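November 23, 2019

Natural dye bench, Tonirora workshop

A long one today, so forgive the rambling. I came in meaning to do nothing more than rinse the madder samples and go home, and then Rizwan Bhutto put the kettle on and we ended up going through the whole of the mint batch again from the beginning, which I'm glad of now, as I had half forgotten what we did in May.

For anyone picking this book up cold: we are after a soft, cool green on cotton that doesn't go khaki after a few washes. Weld first, then a very weak indigo dip on top. The weld came from Skollau, the dried tops and not the powder, and it smells as it always does, like an old hayloft with something sweet gone off in the corner. I have grown rather fond of it.

Mordant as before, alum with a pinch of soda, cloth left in overnight with the lid on. I weighed the dry cloth at 626 grams for the full lot, and wrote it on the lid in chalk so that I couldn't lose the scrap of paper again. Rizwan wants me to try the aluminium acetate he bought at Kurtuluş when he was visiting his aunt, and I will, I promise, but one change at a time.
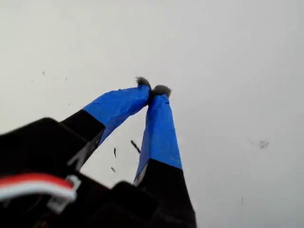
Weld bath

Brought up slowly to 80 degrees and held there. I let it creep over once last spring and the yellow turned brown and sulky, so I stood by it this time with my tea. A spoonful of chalk went in towards the end and the colour jumped, as it does. Our tap water is softer than I like, and I keep meaning to ask at Arkau what theirs is like, as their yellows are always so clear.

Cloth in for the full hour, then left to cool in the pot. I do think the cooling matters more than people allow. The pieces I lifted early were paler and a bit streaky along the folds, and no amount of coaxing in the second bath put that right.

Indigo dip

Very weak vat, the tail end of the old one, fed with a little fructose and left to settle until the surface had its coppery skin back. Dips of 20 seconds only, squeezing gently under the surface before lifting. The first piece came out a proper shouting green and I was ready to sulk, but it calmed down beautifully after airing and a rinse with a drop of vinegar. The later pieces are closer to what we want — a mint with some grey in it, like sage leaves seen from underneath.

Cloth number 2266 in the sample ledger is the one to match from now on. I've cut a corner off it and pinned it inside the back cover. Please don't borrow the corner! The last one went travelling and came home with coffee on it.

We didn't iron anything. Mint green cotton looks quite different crumpled, with the folds taking the darker tones, and I wanted to compare shades in that state before pressing changed my mind for me.
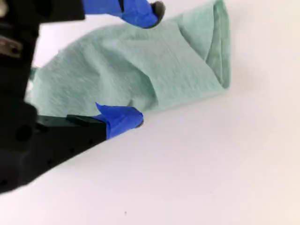 Still to do

Wash test on the early pieces and the late pieces together, same soap, same line.

Light test on the south window sill, half of each strip under card. Rizwan has the card.

Ask Skollau whether the next lot of weld is from the same field.

Feed the vat before it sulks, and put the lid on properly this time (me).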